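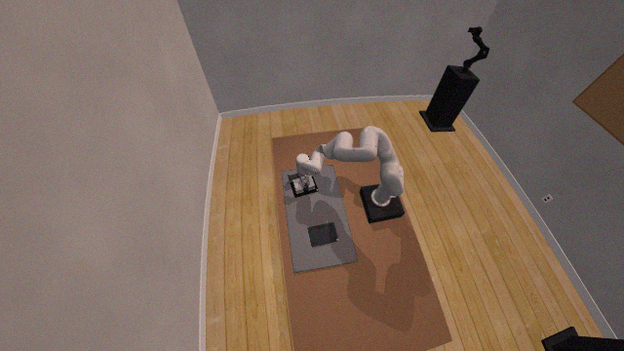 Image: Lalline Home Pages

Home | Kitchen | Floors | Laundry | Workshop | Contact

Looking After Rugs and Mats on Wood Floors
11 Nov 2020

A rug on a wood floor needs less work than most people give it, but the work has to be regular. Grit is the main trouble. It drops through the pile, sits against the boards and scratches the finish every time someone walks over it.

Vacuum the top of the rug once a week. Every second week, fold back one half at a time, vacuum the underside and then the floor beneath it. Use the bare floor setting on the boards – a spinning brush will throw grit around and can leave marks.

Choosing a pad

Felt pads suit heavy rugs that stay put under their own weight. Natural rubber grips better under light ones. Plain PVC pads are cheap, but some of them stain floor finishes, so check the floor maker's advice before buying. Cut the pad one inch short on every side and the rug edge will lie flat.

Our front room rug is from Hjaltadóttir in Helville and cost $790, and the felt pad under it was another $86. I put the pad off for two years and regret it. The boards near the doorway had dulled badly by then and had to be screened and recoated, at a cost of $571.

Spills

Blot with a white cotton cloth and work from the outside of the spill inward. Don't rub. Once you've lifted what you can, mix a quarter teaspoon of clear dish soap into a cup of cool water, dab it on and blot again. Test a corner first if the rug is wool or has a strong red or brown dye.

Lift the rug afterward and look underneath. Water held between a pad and a wood floor will leave a gray or white patch in a day or so. Prop the edge up on a couple of jars until both sides are dry.

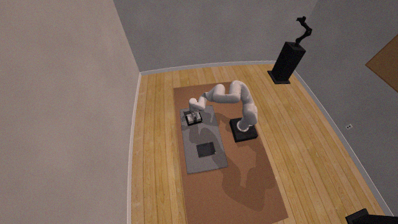

How often should a rug be turned?
Twice a year is enough for most rooms. Turn it end for end in spring and again in fall, or every three months if one side gets strong sun.

Dents from furniture

Lay an ice cube in the dent and let it melt, then blot and lift the pile with the edge of a spoon. Deep dents may need a second go the next day. Skip this on viscose, which marks with plain water. For heavy pieces, wide cups under the feet spread the load. The Silto ones I use are plain black and don't slide.

Curled corners

Roll the corner the opposite way, hold it with a clip overnight, then lay it flat under a few books for two days. Rug tape works too, but keep it off waxed floors.

Storing a rug for the summer

Clean it first and let it dry fully. Roll it with the pile facing in, wrap it in a cotton sheet and keep it off the ground. Plastic traps damp. I put ours away in July and unroll it once partway through to check for moths.

Related tips
Getting wax out of a tablecloth
Squeaky floorboards: what to try first
How to clean a vacuum brush roll
Sharpening kitchen scissors
Felt feet for chairs and stools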